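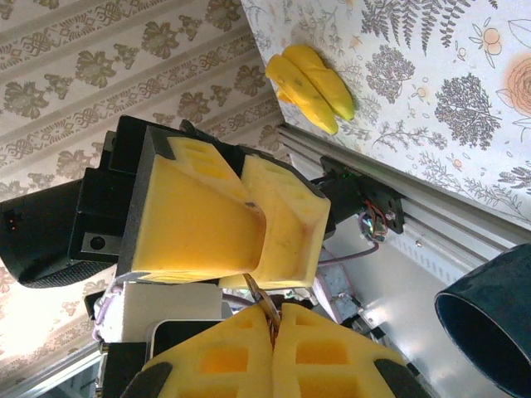
The cloth goes back on

For years the bare table was the smart table. Now printed cloths are selling again, and the people who make and mend them are trying to keep up.

There is a drawer in a lot of British kitchens that doesn't open properly. It holds the cloths: the Christmas one, the one with the iron mark, the one that came from a grandmother and is too long for anything. Mine stuck for most of a decade. Then last March I bought a table with a split down the middle, couldn't afford to have it mended, and pulled the drawer out with a screwdriver.

I have eaten off a cloth ever since, and I am far from alone.

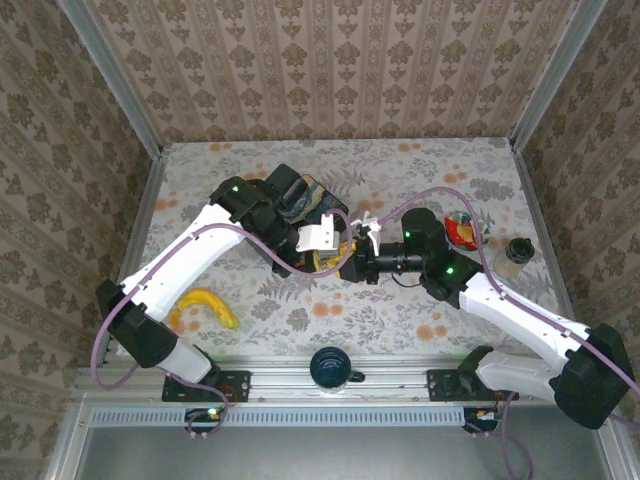 FRANCES ODLING

The market in Suston runs from eight in the morning until two in the afternoon, and the cloth stall is at the far end, past the cheese and the phone cases. It has been there longer than the car park. Until a few years ago it sold mainly net curtain and stretch covers for ironing boards. Today the nets are folded up at the back and the front is given over to rolls of printed cotton, linen mix and wipe-clean cloth, sold by the metre and cut while you wait.

The queue on the morning I went was mixed. A couple in walking boots wanted something for a garden table. A woman with a pushchair had written her measurements on her hand. An older man bought two lengths of the same green stripe, one for himself and one for his daughter, who has told him she doesn't want it.

What sells is pattern. Plain white, which used to be the safe choice for a wedding present, hardly moves. Leaves do well, and so does fruit. Birds sell in the spring and then stop. Anything with writing on it is dead, and the stallholder was glad to see it go.

A short history of covering up

People covered tables long before they had tables worth looking at. In many houses the dining table was a set of boards on trestles, put away after the meal, and the cloth was the valuable part. It was listed in wills. It was counted after guests had gone home.

Washing was the hard bit. A large linen cloth took a day to deal with, and households that could not spare the day, or pay someone else to spend it, used smaller cloths or dark ones. Oilcloth changed this. It was cotton or linen treated with linseed oil until it could be wiped down, and it smelled, and it cracked along the folds, but it meant that a family could have a bright printed table and still eat gravy. Later it was replaced by plastic-coated cloth, which cracked less and came in more colours.

By the end of the last century both sorts had fallen out of fashion. Dining rooms were knocked through into kitchens. Tables were sold on their grain and their finish, and nobody spends a month's pay on oak in order to hide it. The place mat took over. A cloth was for Christmas, or for cafés that wanted to look French.

Why it came back is harder to say. Price is part of it. A good solid table costs far more than it did, and a second-hand one with burns and rings costs very little. A cloth closes the gap. So does renting. If the walls have to stay magnolia and the carpet belongs to the landlord, the table is one of the few large surfaces you can do as you like with.

Then there is working from home. A table that is a desk all day needs to stop being one in the evening, and throwing a cloth over it is quick. Several people I spoke to do exactly this, in one case without moving the laptop first.

How a print gets made

Pimentel is a small printworks on the edge of an industrial estate, between a tyre fitter and a place that does trophies. It prints for other people. Most of its cloth goes out under somebody else's label, so you may own some without knowing.

The heavy printing is done on rotary screens, one for each colour. The design is cut into a thin metal cylinder, dye paste is pushed through from the inside, and the fabric runs beneath on a moving belt. A simple print might use four screens. The most complicated design Pimentel has on its books, a hedgerow pattern with blackberries, needs 13, and the printers dislike it. If one screen drifts by the width of a pencil line, every berry grows a shadow.

Shorter runs are done digitally, on machines that work like a very wide office printer. The colour sits differently. On the rotary cloth you can turn back the corner and see the pattern coming through faintly on the reverse, while the digital cloth tends to stay white behind. Neither is better, though printers will argue about it for as long as you let them.

The thing that takes most skill is the repeat. A pattern has to join up with itself at the top and bottom and down both sides, and it has to do so without your noticing. Beginners put in one large, handsome flower and find that it marches across the finished cloth like a row of buttons. The usual cure is to drop every other column by half, and to tuck small filler leaves into the gaps. Greys help too. A print drawn mostly in grey or stone with just a little colour is easier to live with than a bright one, and easier to put plates on.

Wunholm, which sells bed linen as well as table linen, has built most of its range on that idea. Its designers start in pencil and add colour at the end, and are allowed two. The spring cloths are ferns and seed heads. They sold out before Easter, and the reprint was late.

Wipe or wash

The question every stall and shop gets asked is whether to buy coated or plain.

Coated cloth is simple. You wipe it, and that is all. Illudura, the coating Pimentel uses on its café cloths, is matt, so it doesn't throw back the light the way the old shiny ones did, and it hangs a little better over the corners. It still isn't soft. It can't be tumble dried, it shouldn't be ironed, and a hot pan will mark it for good. Store it rolled. A fold left in over the winter will be there in the summer.

Plain cotton feels nicer under the wrists and looks better the older it gets, but you have to be willing to wash it. Cold water first for wine, egg and blood, as hot water sets them. Candle wax should be left to go hard and then lifted with a blunt knife. Turmeric is the one that beats everybody. Hang the cloth in strong sun and it will fade over a few days, which is as much as anyone can promise.

Linen costs most and lasts longest. It creases, and people either mind that or they don't.

Whatever the fabric, wash it before you cut or hem it. Cotton sold by the metre can lose a good deal in the first wash, and it all seems to come off the length.

Getting the size right

A cloth for everyday use wants a drop of 20 centimetres or so over the edge. Less looks mean, and more ends up in laps and in the hands of small children. For a party you can let it fall further, and on a buffet table nobody is sitting at, it can go to the floor.

Measure the table with the leaf in if you ever use the leaf. Add the drop twice in each direction, then the hem twice. Most furnishing cloth comes wide enough for an ordinary table without a join, but dress cotton doesn't, and a seam down the centre will tip over every glass that stands on it. If you must join, put a full width in the middle and a narrow strip down either side.

Round tables are less trouble than they look. Fold the fabric in four, pin a string at the folded corner, tie a pencil to the other end and draw the curve. Bias binding is kinder than a turned hem on a circle.

The mending table

On the first floor of the old library in Suston there is a mending group that meets in the evening, in a room with poor heating and very good lamps. It started with jumpers. Now table linen takes up half the time.

Much of it is inherited. Someone clears a house, finds a pile of cloths and can't throw them out or use them as they are. The group darns the thin places and patches the holes, and where a cloth is past saving in the middle it is cut down into napkins. One damask cloth that came in last winter was big enough for a table of 12 and had been stored with a mouse. It made a runner, a set of napkins and two tray cloths, and there was still a bag of scraps.

I took mine along, the one with the iron mark. It has a border of poppies, and the burn sits squarely between them, the shape of the iron perfectly clear. I had thought of a patch. The woman beside me turned it round, looked at it for a while and suggested I put the fruit bowl there.

Suston market sells printed cotton from the roll, with remnants in the box underneath at £2 each. The mending group charges nothing but asks you to bring your own thread. Pimentel opens its seconds room to the public in March and again in the autumn; take the 56 bus to the last stop and walk back past the tyre fitter.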